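Pots, pans and the great May swap

Well, I did it. I finally emptied the bottom cupboard, the one that has to be shut with a knee, and I can report that I owned far more cookware than any one person in a second-floor flat has a right to. It all went on the kitchen floor on Sunday and I sat in the middle of it with a mug of tea, feeling a bit like a market trader.

Some of it was easy. The non-stick frying pan that no longer lives up to its name has gone, and so has the fish kettle (I've cooked one whole fish in my life, and it was a small one). The big Drunov casserole stays because it was my aunt's and because it makes the only lentil soup my lot will eat without grumbling. I dithered for ages over the milk pan with the wobbly handle, put it in the swap box, took it out again, and in the end it went back in. I think!

What I really want to talk about, though, is the little pot. I've become a proper bore on the subject. Give me a small stainless steel one with straight sides and I'm happy: two eggs, one portion of rice, a bit of custard, the last of the gravy. It heats up in no time and it fits in the washing-up bowl with room to spare. I also like a wire loop handle better than a long one, as I'm forever catching my sleeve on the long ones and sending peas across the hob.

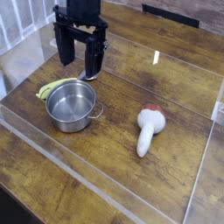
Chathurika Khondokar wrote in after the last issue to say she's all for small pots but that loop handles get far too hot, and would I please tell everyone to keep a folded tea towel by the cooker. She also swears by bicarb and half a lemon for getting the shine back on steel, left for 15 minutes and then rubbed round with a soft cloth. Wire wool, she says, should be kept in the shed.

I've tried the lemon business on my own pans and she's quite right, although my kitchen smelt like a sherbet factory until bedtime.

So, the swap. It's at the Luswood hall in May, same tables as last year, and anything you'd cook with is welcome as long as it's clean and the handles are on tight. Lids without pans are fine too, there's always somebody hunting for one. Please don't bring electricals, we've nowhere to test them. If you've got something heavy, ring the bell at the side door and we'll come out and give you a hand with it.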